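关节滑液补充剂到底有没有用？膝盖响了三年，家里人一直劝我买

提问者：慢半拍的老鱼

本人男，爬楼梯的时候右膝盖咔咔响，下楼偶尔酸，平路走没感觉。前年拍过片子，医生看了一眼说没什么大问题，让我减点体重，多练大腿前侧，然后就把我打发出来了。

我岳母在一个叫Zekorstead的牌子那里买了半年的氨糖软骨素，自己说吃了上楼轻快多了，于是每次吃饭都要念叨我一遍。我去看了一下，一瓶655，说是三瓶一个疗程。页面上写着“为关节加油润滑”，还有一个小动画，干巴巴的骨头头子泡进一团金色的液体里，马上就亮了。

我这个人比较轴，看到动画就想问：吃进肚子里的东西，怎么就跑到膝盖里去了？还只去膝盖，不去别的地方？

问了客服，客服发来一段话，说“小分子，靶向吸收”，再问就发优惠券。

想请教懂的人：
一、膝盖响是不是真的因为“缺油”？
二、这类东西有没有正经的研究支持？
三、如果没用，怎么跟岳母说比较不伤感情？

补充一下，没有外伤，没有肿过，体重确实超了一些。不要推荐我别的牌子，私信推销的直接拉黑。

————

柿子树下的板凳

我吃过，不是这个牌子，是Nistska的，便宜些。吃了两个多月，感觉是有点用的，早上起来没那么僵。不过那阵子我也刚好不打羽毛球了，所以你说是哪个的功劳，我也讲不清。

反正吃不坏，家里人买都买了就吃呗，别那么较真。老人家图个心安。还有就是晚上泡泡脚，膝盖别对着空调吹，我们那边老人都这么讲的。

你说的那个响，我也响，习惯了。

————

旧单车修理摊

楼上说“吃不坏”，这个话我不太同意。氨糖有不少是虾蟹壳做的，对甲壳类过敏的人要看清楚标签；吃华法林这类抗凝药的人，吃之前也应该问一下医生或者药师。楼主没提这些，那就当你都没有，但你岳母有没有，麻烦你回去问一句。这比劝她退货重要得多。

我不是医生，早年在康复科做过几年助理，后来改行了，所以下面的话你也别全信，自己去查。

先说响。膝盖响的原因很多，有的是关节液里的气泡，有的是肌腱或者筋膜从骨头突起上滑过去，也有的是髌骨后面的软骨面不太平整。光响，不痛不肿不卡，多数情况下没人会拿它当病来治。“缺油”这个说法我一直很反感，听着好像谁都懂，其实什么都没解释。关节滑液是滑膜自己产生的，不是油箱，没有一个加油口在你嘴里。有些关节出了问题的人，关节里的液体反而多得要去抽，你跟他说缺油，他该怎么想？

再说研究。氨糖和软骨素做过的试验很多，结果互相打架。质量比较高、不由厂家出钱的那些，多半看到的是跟安慰剂差不多，或者差别小到平时走路体会不出来。也有一些用处方级硫酸氨糖做的试验结果好一点，卖保健品的就特别爱引用这一批，可他们卖的未必是同一种盐、同一个剂量。各地的骨关节炎指南态度也不一致，有明确不推荐的，也有说可以试一阵子的。我的看法是：如果一样东西真有宣传上那么灵，不至于吵这么多年还没吵明白。

另外你要当心“吃了就好”的故事。膝盖酸痛本来就时好时坏，人都是在最难受那几天下单的，过一两个月自己缓下来，功劳就归瓶子了。我当年见过一位病人，把家里的Foulkes护膝、某种药酒和一尊小佛像摆在一起，说这三样缺一不可。你说我能反驳他什么呢。

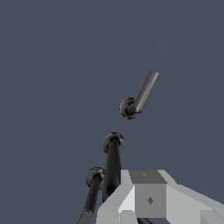

至于那种泡在金色液体里的骨头动画，我劝你看的时候多留个心眼。做广告的人喜欢把关节画得像个机器零件，因为零件会生锈，生锈就得上油，钱就这么掏出来了。把一个球形的接头画得黑亮黑亮的，后面再接一根深灰色的杆子，背景弄成一片干净的蓝灰色，这种电脑画面谁看了都觉得道理简单。可是膝盖根本不是这样一个球头，球窝结构的是髋和肩。膝盖是股骨、胫骨加一块髌骨，中间垫着半月板，外头还有一堆韧带和肌肉拉着，弯的时候又滚又滑。你的软骨也不是金属，它要靠一压一松来跟关节液交换养分，所以适度活动才是它喜欢的，整天坐着护着它未必是好事。

真要做点什么，医生当时那两句话别嫌敷衍，减重和练大腿前侧，其实是证据比较硬的。练法也不用花钱：坐在椅子上把小腿慢慢抬直，停几秒再放下；靠墙浅蹲，蹲到不痛的角度为止，别硬撑。先做一个半月到两个月看看。我知道你会觉得没意思，我带过的人一大半也坚持不下来，所以才有人去买瓶子。

有下面的情况就别在网上问了，去挂号：肿起来，夜里痛醒，走着走着卡住伸不直，或者腿突然发软撑不住。

岳母那边，我建议你不要跟她讲论文。你就说医生让你先减重，减完再看，吃不吃到时候再说。她觉得自己好了，只要没有过敏、没有在吃抗凝药，钱也花得起，你去拆穿她干什么。要是她被拉进那种会员群，充了975又让她介绍亲戚，那是另外一个问题，得管。

————

慢半拍的老鱼（提问者）

谢谢两位。刚打电话问了，岳母还真在吃一种抗凝的药，名字她说不上来，让她把盒子拍给我，下午带她去药房窗口问。瓶子先停几天，等问完再说，她倒没生气，就是心疼钱。

会员群她确实在里面，群名叫“Torville健康之家”，我让她先别交钱，她说只是每天进去签到领鸡蛋。鸡蛋我没敢拦。

大腿前侧我从今晚开始练。响的事先放着吧，三楼的那位说得有道理，不过我对“一个半月就能看出来”也持保留意见，到时候回来汇报。

————

旧单车修理摊

我是二楼。保留意见是对的，我也没保证。药盒上的名字看清楚再去问，把保健品那瓶也一起带上，药师要看成分表的。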